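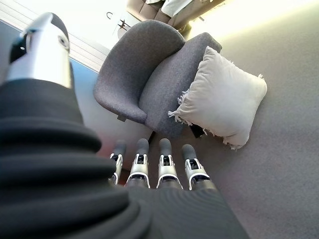
Bujar Vukčević commented on an older thread that a musty dresser should be left outside for a week before anyone tries a cleaner on it. I did that with mine in September and the smell came back as soon as I put clothes in the drawers.

**Getting a musty smell out of secondhand drawers**

Posted by marlow_st, February 4, 2022

The dresser came from Cumwood, the used furniture place near the freight yard. I paid $31 for it. It's solid wood with five drawers, and the finish on the outside is fine. The insides of the drawers are bare wood and they smell like an old basement. The smell is strongest in the bottom two.

So far I have tried:

- a week on the covered porch with the drawers pulled out
- a bowl of baking soda in each drawer for 14 days
- wiping everything down with white vinegar and water, then letting it dry overnight
- a spray called Plovix, which smelled like lemon for a day and then like lemon and basement

I don't see any mold. There's a faint water line on the back panel, low down, but the wood is hard there. I would like to use it for sweaters. Is there something else to try, or do I need to seal the wood? If I seal it, does it matter what I use? I have a small child who will be opening these drawers, so I don't want anything that gives off fumes for months.

**tessellate**

Seal it. Airing out and baking soda help with a light smell, but bare wood that sat in a damp place for years has soaked it up and you won't get it all back out.

Use clear dewaxed shellac. It dries fast, it blocks odors better than water-based poly, and once it has cured the smell of the alcohol is gone. Steps:

1. Take the drawers out and vacuum them, corners too.
2. Sand the inside lightly with 150 grit. Wear a mask.
3. Wipe off the dust with a dry cloth and wait until the wood is fully dry. If you washed it with vinegar this week, give it a few more days.
4. Brush on a thin coat of shellac. Do the bottom of the drawer from both sides, and do the back of the drawer too.
5. Wait an hour or so, sand very lightly, and put on a second coat.

Then do the inside of the case. People skip this part. The water line you mention is probably where most of the smell is coming from, and the bottom drawers sit right in front of it.

Don't put shellac on the drawer runners. It can get sticky in hot weather. Rub a plain candle on those. Work with the windows open and no flame nearby while it's wet, and keep your kid out of the room until it's dry.

I would leave the drawers out for 2 weeks before you put sweaters in.

**kedar561**

just use dryer sheets, works for me

**Noor Bukhari**

I agree with the shellac, but look at the back panel first. On a lot of dressers it's thin plywood or hardboard held on with small nails, and that material holds a smell much longer than solid wood. I replaced mine with a new sheet cut to size at the lumber yard and the smell dropped by more than half before I sealed anything. Bring the old panel with you so they can match the size – mine wasn't quite square.

Skip the dryer sheets. They cover the smell for a while, and the perfume gets into wool and stays there.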